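Lornano公寓大厦驻场物业经理招聘启事

发布日期：2025-06-07
招聘单位：Vatex物业管理公司
工作地点：Lornano公寓大厦管理处
岗位性质：全职，长期
招聘人数：一人

关于大厦

Lornano大厦共22层，171套住宅，户型从一居室到五居室不等，底层临街部分为四间商铺。大厦建于上世纪三十年代初，最初是一家长住式酒店，战后改为出租公寓，八十年代转为合作公寓，由住户持股，重大事项由业主董事会表决决定。外墙为石灰石基座加浅黄色砖墙，顶部三层逐层后退，形成一圈露台。大堂保留了原有的水磨石地面和铜制信箱，两部客梯于九十年代更换过机房设备，货梯仍在使用较早的控制系统，计划明年更新。

大厦与隔壁的Mirani楼共用一套锅炉和地下车库。Mirani楼规模较小，由另一家公司管理，两楼之间的费用分摊按照双方签订的协议执行。经理需要熟悉这份协议，每季度与对方核对一次燃气、水和车库维修的账目。

大厦现有员工14人，包括门卫、杂工、锅炉工和一名住楼的工程主管。门卫实行三班制，全年不间断。员工均受集体劳动合同约束，排班、加班和休假须按合同条款办理。

岗位由来

现任经理Tia Hebden在大厦工作多年，将于九月底调往公司总部，负责公寓改造项目的前期审查。新经理最好能在八月到岗，与她共同工作四周。交接期间的薪资与正式任职后相同。

主要职责

一、日常管理。每天巡视公共区域、机房、屋顶和车库，记录需要处理的问题，安排工程主管或外部承包商维修。处理住户的来电、邮件和当面反映的事项，普通事项两个工作日内答复，漏水、停电、电梯困人等情况须立即处理。

二、预算与账务。编制年度运营预算草案，每月向董事会提交收支报告。审核承包商发票，跟进拖欠的管理费。大厦设有维修储备金，动用储备金须由董事会书面批准。

三、装修审批。住户在室内施工前须提交图纸、承包商保险证明和押金。经理负责初审，涉及给排水管、燃气管或承重墙的，转交大厦聘请的建筑师复核。去年受理的申请中，厨房和浴室翻新占了大半。

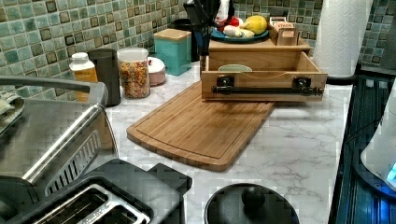 装修施工时间为工作日上午九点至下午四点半，材料只能走货梯，走廊地面须铺保护层。经理应在开工当天、管线封闭之前和完工后各到现场查看一次，并留存书面记录。未经批准擅自施工的，经理有权要求停工，并报董事会处理。

四、外墙与屋面工程。大厦正在进行外墙检修，东、北两面已完成，西面和南面的脚手架预计明年春天拆除。工程范围包括重新勾缝、更换开裂的窗台石和修补露台防水层。经理需要参加每两周一次的工地例会，提前通知受影响的住户关窗或清空露台，并核对承包商报送的工程量。

五、转让与出租。协助办理公寓转让的申请材料，安排董事会面谈，确认搬入搬出时间。转租须另行申请，每次期限不少于12个月。经理不参与定价，也不得收取中介费用或任何形式的介绍费。

六、会议。准备每月一次的董事会会议材料和每年一次的股东大会材料，列席会议并整理记录。董事会会议通常安排在晚上七点，当天可以推迟到岗。

任职要求

1. 五年以上住宅物业管理经验，其中至少两年负责过100户以上的楼宇。有合作公寓管理经验者优先。
2. 了解老式蒸汽供暖系统、电梯和消防设备的基本运行要求，能看懂建筑平面图和机电图纸。
3. 能独立编制预算，熟练使用电子表格。大厦目前使用Kustora系统登记报修和收发包裹，没有用过的人可在入职后学习。
4. 书面表达清楚，能写通知、会议记录和承包商往来信函。
5. 持有物业管理相关资格证书，或能在入职一年内取得。
6. 能接受紧急情况下的夜间和周末来电。值班由经理和工程主管轮流承担，每人隔周一次。

曾从事酒店工程、建筑施工管理或学校后勤管理的申请人，如有住宅项目经验，也可以申请。

待遇

年薪面议，根据经验和资历确定，试用期三个月，试用期内不减薪。公司提供医疗保险和退休金计划，每年带薪年假20天，法定节假日另计。节假日被召回处理紧急事项的，按小时补休或计薪，由本人选择。

该岗位不提供住房。管理处设在大厦一层北侧，有独立办公室。车库内为经理保留一个车位，不需要车位的可申领公共交通补贴。外出参加资格考试和行业培训，报名费由公司承担，每年上限为1,000元。

申请方式

请将以下材料寄送或当面交至大厦一层管理处，信封上注明“驻场经理申请”：

个人简历，写明曾管理楼宇的户数、层数和任职时间；
一页以内的求职信；
资格证书复印件；
两位推荐人的姓名和联系方式，其中一位须为曾经的直接上级或业主代表。

材料接收截至6月30日下午五点。我们在面试前不会联系推荐人。现任雇主如不便联系，请在简历上注明。

面试分两轮。第一轮由Vatex的区域主管和Tia Hebden主持，约一小时，内容包括工作经历和一道预算题，需现场阅读一份简化的年度收支表并指出问题。第二轮由三名董事会成员主持，之前会安排申请人参观大厦，包括锅炉房、屋顶和正在施工的西面脚手架，请穿平底鞋。

进入第二轮的申请人会收到大厦的住户手册和装修规定，可以事先阅读。未入选者也会收到书面答复，申请材料保留六个月后销毁，需要取回原件的请在信中说明。

如对岗位内容有疑问，可在工作日上午十点至十二点到管理处询问，由Tia Hebden或当班助理接待。请勿向门卫递交材料或询问招聘事宜。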